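Guvov Chores: two-arm household and bench tasks

Version: second release, March
Contact: Despina Grgić (data), Damir Babić (hardware)
Status: usable, with complaints

What this is

Guvov Chores is a set of teleoperated recordings made on a pair of tabletop arms. The tasks are the small dull jobs people have been promising to hand over to machines since before any of us were born: open the box, close the box, fold the cloth, put the lid on the jar, pass the thing to the other hand. We wanted to know how far along that promise is. The short answer is that you should keep your own hands for now.

The set covers 12 tasks. Each has 156 training episodes and 60 held-out episodes. If your copy shows fewer, your download stopped early, and the loader will not tell you so. Damir says he will fix that. Damir said that for the first release too.

How it was recorded

Two arms are bolted to a shared rail along the near side of a pale work surface, with patterned panels on the walls around it. An operator drives both arms with a pair of leader arms from a desk nearby. Most of the operating was done by Snežana Kneževič and Živko Dumitrescu, with a few sessions by Vasilis Dimitriou, who is left-handed. His episodes carry the tag "lefty" in the metadata. Keep them in. Policies trained without them use the left arm as a paperweight.

Operators were asked to work at whatever speed let them finish. For cloth this is slow. For boxes it is slower. Snežana can close a tuck-flap carton by hand while talking to someone about lunch, and through the arms she needs silence and a chair that doesn't roll. 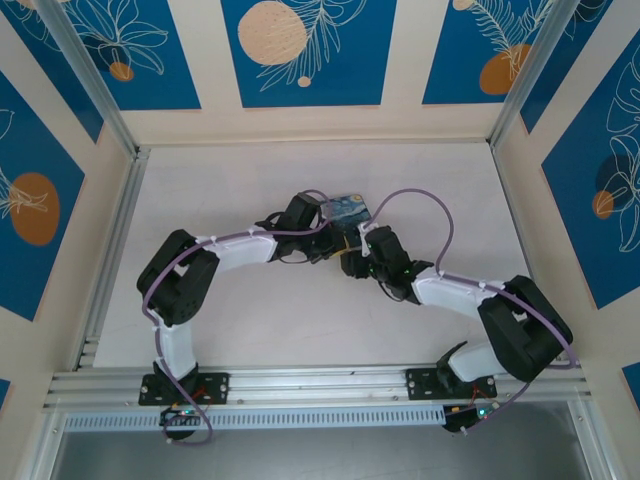 Boxes are where most of our opinions about the field come from. A person handling a small carton uses fingertips, a palm, sometimes a hip. Two grippers have to agree on who is holding and who is working, then swap without dropping it or flattening it. We call this the handover problem in the notes and several other things during recording.

Cable routing changed between releases. First-release episodes have the cables tied tighter, and the wrists don't turn as far. If you train on both, pass the release number in as a condition or expect some timid wrists.

What's in each episode

Joint positions and commanded positions for both arms
Gripper opening, left and right
Video from a fixed camera
A one-line instruction, written by whoever was driving
An outcome label: done, partly done, or gave up

The instruction lines were left as typed. Živko writes "close box." Snežana writes full sentences with commas. We think a household robot should be able to cope with both kinds of people, so we did not tidy them.

"Partly done" needs a word of warning. It covers a lid sitting crooked on a jar and also a cloth that has been folded into something you would have to describe as a lump. The two of us who did the labeling disagreed about lumps. Despina's ruling stands: if you would put it in a drawer and shut the drawer quickly, it is partly done.

Baseline results

We trained one policy, Hekport, on everything and ran it on the same rig. It is good at picking things up. It is decent at putting them down. The trouble is all in the middle, where the chore lives.

Jar lids: places the lid well, then turns it as if checking whether it likes the feeling.
Cloth folding: first fold fine, second fold optimistic.
Boxes: opens them more often than it closes them, a trait it shares with my children.
Handing an object across: works when the object is stiff and the approach is straight. Otherwise both arms hold on and wait for the other to be reasonable.

Full tables are in the results folder. Please read them before quoting the videos on the project page, which Grurnlow picked for us and which show a much tidier week than the one we had.

Known problems

Episode 191 in the pooled index is a duplicate of the one before it. Removing it breaks the numbering in two scripts, so it stays.

Some episodes end with a long pause. The operator was stretching. Trim on gripper movement, with a little padding.

The lighting changes in sessions recorded on Tuesday, when the blinds in the next room were down.

Force readings are not included. The Chauke sensors we tried drifted so badly that a gripper at rest claimed to be crushing something.

What not to use it for

Please don't use this set to claim that a robot can run a kitchen, staff a packing line, or look after anybody. Nothing in it is heavier than a full jar, and a person with a hand near the stop button was present for every second. It is fine for imitation learning, for studying two-arm coordination, and for making yourself feel better about how you fold towels.

Changes since the first release

Added the cloth tasks
Retied the cables
Relabeled all the lumps
Renamed the "easy" folder to "short"

Bug reports go to Damir. Arguments about lumps go to Despina, in writing.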